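Meredith Settlement Services
Housing advice for newcomers, thread for March arrivals

1/ Meredith Settlement Services has updated its guidance on temporary accommodation for people arriving in Canada this March. The posts in this thread replace the advice published last autumn.

2/ Newcomers should reserve temporary lodging before departure. Irel House and the Celtari Residence both accept bookings from overseas. A valid passport and a copy of the arrival itinerary are required at each.

3/ The maximum stay at either residence is 90 days. Extensions are considered in writing only and must be requested 20 days before the end of the booking.

4/ A refundable deposit of $1,000 is payable at the time of booking. Deposits are returned by cheque or direct transfer once the room has been inspected and the keys handed in at the front desk.

5/ Rooms at the Celtari Residence are furnished. Residents supply their own towels and toiletries. Bed linen may be hired by the week on request.

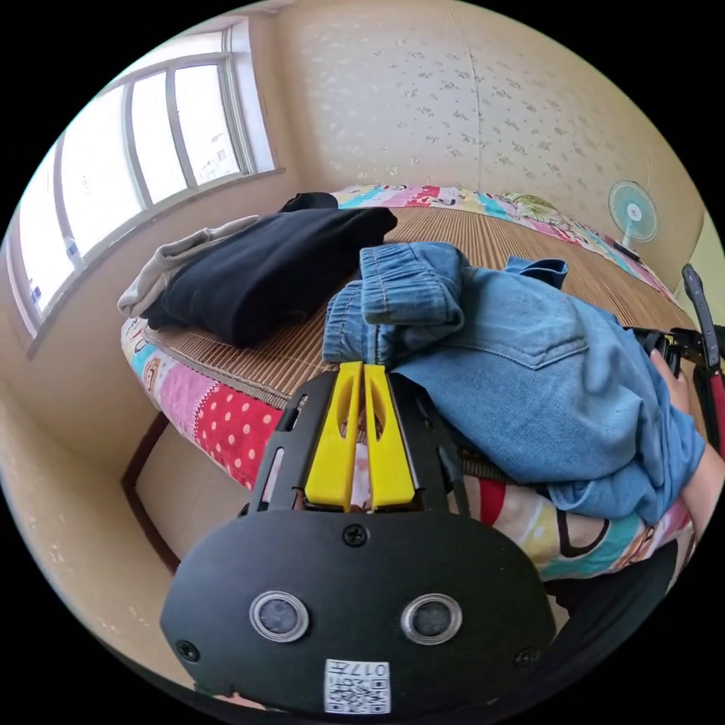
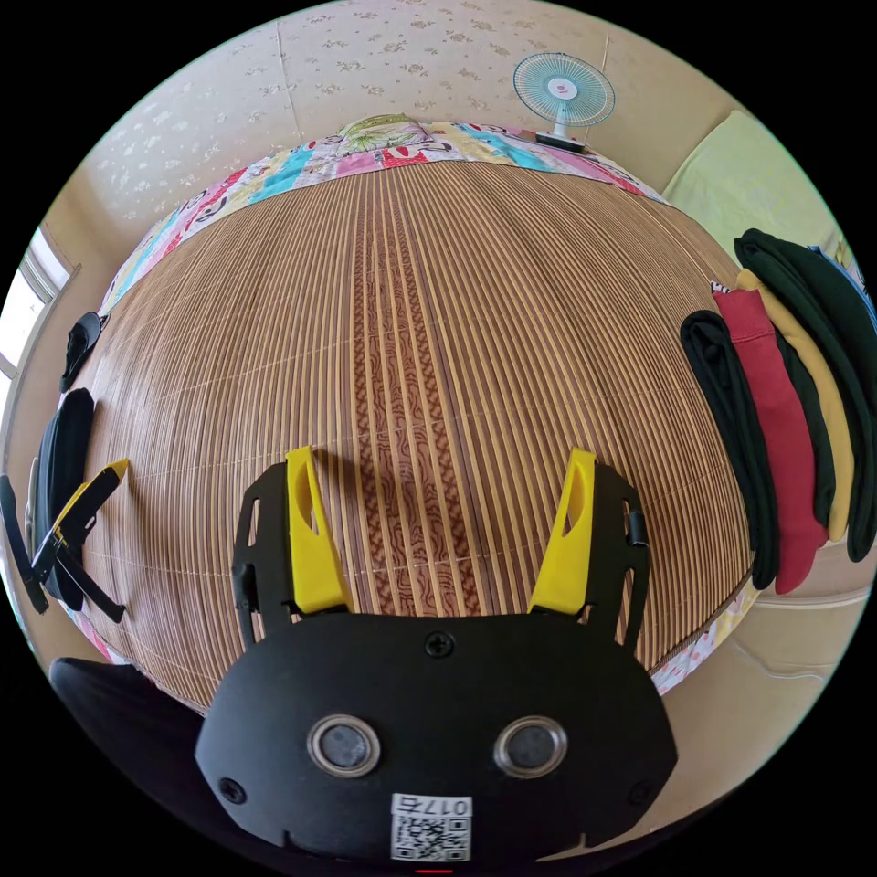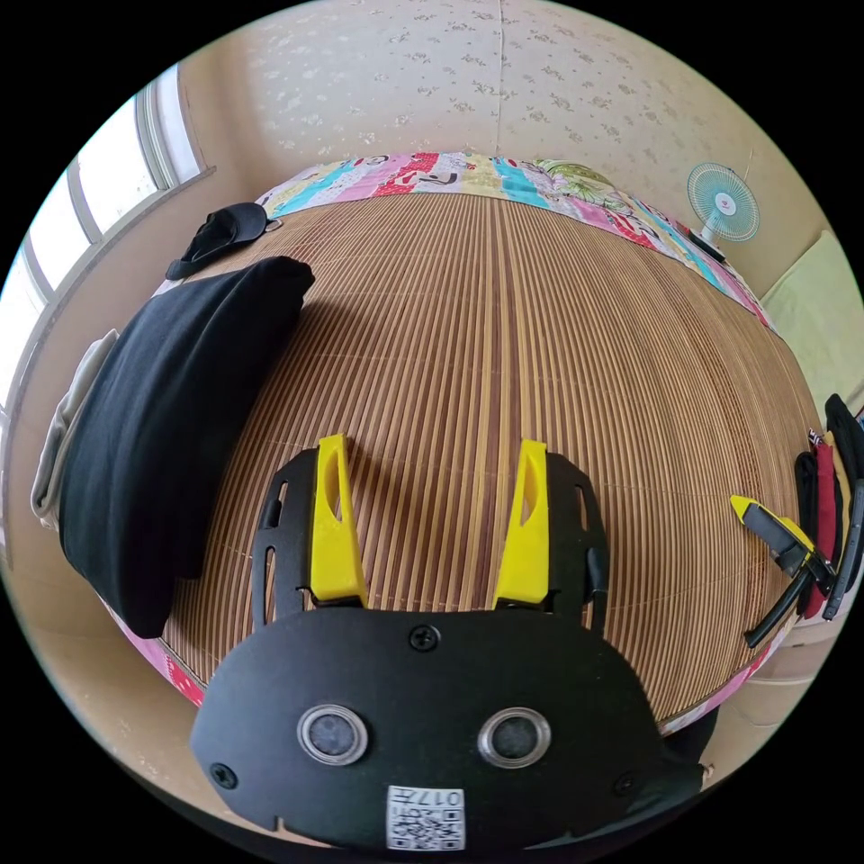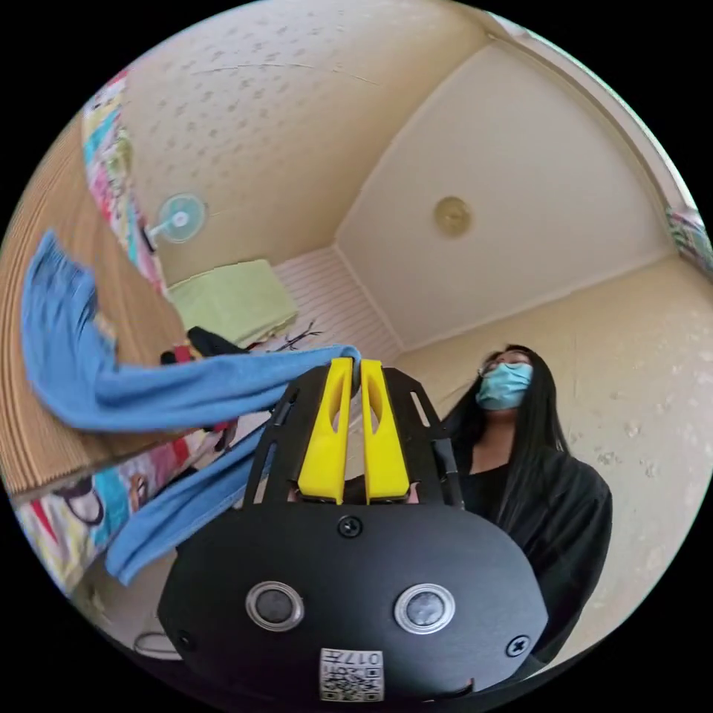
Moving to a permanent rental

6/ Landlords will normally ask for proof of income, references and consent to a credit check. Applicants without a Canadian credit history may present a letter of employment or recent bank statements from their previous country.

7/ Tenancy rules differ by province. Please read the lease in full before signing, paying particular attention to heating, parking, laundry and the notice period.

8/ No payment should be made for a unit that neither the applicant nor a trusted representative has visited. Suspicious listings may be forwarded to our housing desk for review.

9/ Families with school-aged children are advised to confirm the catchment area with the local school board before committing to a neighbourhood.

10/ The Plarard office offers lease review appointments on weekday afternoons until 4 p.m. Interpreters can be arranged when the appointment is booked. Please bring the unsigned lease and one piece of government-issued identification.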